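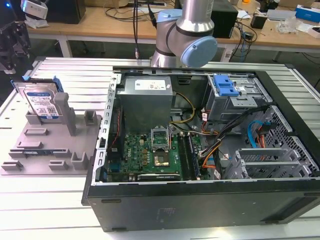
Please tell me the poems have their line breaks this time, went the first comment on the last release, and fair enough, because half of them didn't. They do now! Every stanza gap as well, and the odd indents that the Maltum poets were so fond of.

Traria: small-press poems in plain text

So, what have you downloaded? Traria is 590 poems taken from 22 little magazines, most of them stapled, a few of them only just. I started typing them up because my copies were going brown, and then I couldn't stop (my wrists would like a word). The bulk come from Talwood and the towns up the line, with a late run from Maltum.

What's in the folder

poems/ has one text file per poem, UTF-8
index.csv has title, magazine, issue, first line and number of lines
notes.txt is me muttering about misprints

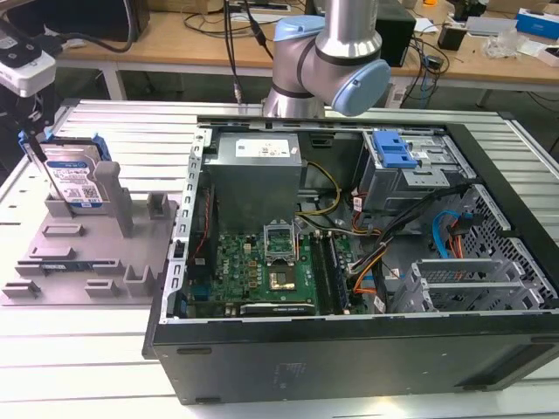 The index is the part I've fussed over most. Early on it was a sealed-up sort of thing, with codes for the magazines and more codes for the issues, and you had to go off to another file to find out what any of them meant. I wanted it more like that black tower lying on its side with the panel off, the power supply and the green board right there where you can get at them. So now it's all plain words, and the columns are in an order that makes sense to me at least.

Spelling is as printed. If a magazine had "colour" in one verse and "color" in the next, you get both. Accents are kept too, so please search for Conceição with the cedilla and the tilde or you'll miss the whole harbour sequence.
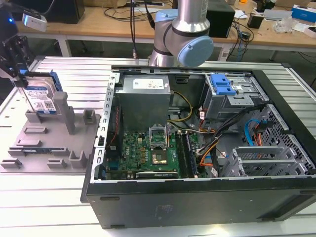
Page last changed: October, release 2

Things still wrong

Prose poems are a muddle. I've kept each paragraph on one line, and a couple of them run to more than 1000 words, so your text editor may sulk. Concrete poems are left out for now, as I haven't found a way of typing a spiral.

Using it

Rights stay with the poets. Read it, count it, teach from it, but ask before you reprint a whole poem, and name the magazine when you quote. If one of these is yours and you'd like it out, or you've found a comma I've dropped, open an issue and I'll get to it, usually on a Sunday.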